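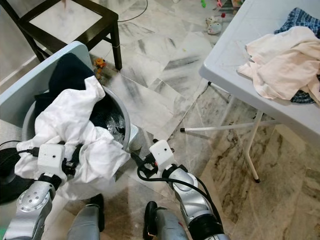 The round basket in light gray, on the tile at home.

I did not want to review a laundry basket. I have owned the same wire hamper since college and I have never once thought about it after putting it down. But the Podon keeps turning up in those "things that fixed my apartment" lists, and my neighbor Itzel Orozco swore by hers, so I bought one with my own money and have used it every day for 3 months.

Let's start with the claims, as there are a lot of them for a plastic tub. The tag calls it a "soft-edge, snag-free, all-room laundry companion." I'll take those one at a time.

Soft edge. Fine, yes. The rim is wide and turned over smoothly, and you can hook your fingers under it without getting that sharp line across your knuckles that cheap baskets leave. It's the best part of the design. A bedsheet or a big white towel can hang over the side and it mostly stays where you left it, though a heavy one will slide down to the floor sooner or later and then you're washing it for the dust too.

Snag-free. Mostly true. I put a loose-knit navy sweater through it every week and so far no pulls. My old wire hamper ate that kind of thing for breakfast. I did find a small rough spot on the inside near the bottom, left over from the mold I suppose, and I took it off with a nail file. Should I have to do that with a new basket? No.

All-room. This is where I stop nodding. A round basket doesn't fit anywhere properly. Push it into a corner and you lose the corner. Put it beside the dryer and there's a gap behind it that collects socks. Mine has ended up out on the floor near a chair, where I walk around it. A square one would have gone against the wall and been forgotten, and I'd like to forget my laundry basket.

The color is sold as "stone." It's gray. It looks okay on marble tile and it hides lint better than white would, but don't pay extra for it. When I looked, the gray cost more than the plain white, and I can't find any other difference between them.

Capacity is harder to pin down. Podon says it holds "a full family load," and I'd love to meet this family. For one person it's a week of light clothes, or a few days once sheets and a bath towel go in. Round sides mean everything slumps to the middle, and anything small (a plastic bag I was meaning to throw out, a single sock) works its way down the side and stays there until you tip the whole thing over.

Carrying it is so-so. There's enough rim to grab, but with a full load you end up hugging it against your stomach, and going downstairs you can't see your feet. I tried my sister-in-law's Kolmont for a weekend to compare. It's uglier, it creaks, and it has real cut-out handles. I'd take the handles.

Cleaning is easy – a damp cloth and a drop of dish soap, then leave it upside down. It hasn't picked up a smell, even after I left gym clothes in it for longer than I'm going to admit in writing. The plastic has a few scuffs on the bottom from being dragged and none on the tile that I've noticed.

Would I buy it again? At the sale price, maybe. At full price you're paying for a nice rim and the word "stone." Itzel still loves hers, but she has a laundry closet with a door and I think the door is doing a lot of the work.

Good: comfortable rim, kind to knits, wipes clean.
Bad: round shape wastes space, no proper handles, rough spot inside, silly capacity claim.
Rating: 3 out of 5

Dorothy Bellamy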